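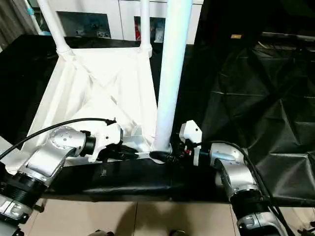 Rizwan Ansari said he would rather pay a higher strata levy than go through another winter with the hot water failing every second week, and most of the owners who wrote to the building manager last month agreed with him.

Owners at the Atora apartments voted on Thursday night to replace the building's central hot water plant. The two gas boilers were put in when the block was built and have needed repairs through most of the past year.

The new system will use electric heat pumps on the roof, with storage tanks in the old boiler room. Work is due to start in May and take 18 weeks. The gas boilers will stay connected until the heat pumps have been tested — residents have been told to expect short outages on weekday mornings during the changeover.

Each of the 80 apartments will pay an extra $300 a quarter for two years. Owners who prefer to pay the whole amount up front can do so by writing to the strata office before the first notices go out.

Not everyone was in favour. Jairo Alvarado told the meeting that the quote from Dritix, the contractor chosen for the job, should have been put beside at least one more. He also asked for a limit on noise from the roof units, which will sit above the top-floor bedrooms on the eastern side.

The contract now includes a night-time noise limit, and the units will be placed on rubber mounts. A second quote was not sought, as the motion to delay the vote was lost.

Eliécer Restrepo, speaking for the building manager, said tenants would not be billed directly for the work. Landlords are asked to pass on the outage dates as soon as they are posted in the lobby.

Parking on the laneway side will be closed for one day while a crane lifts the equipment to the roof. The date depends on a council permit, and cars left in those bays will have to be moved by 7 am.

Minutes of the meeting are available from the strata office.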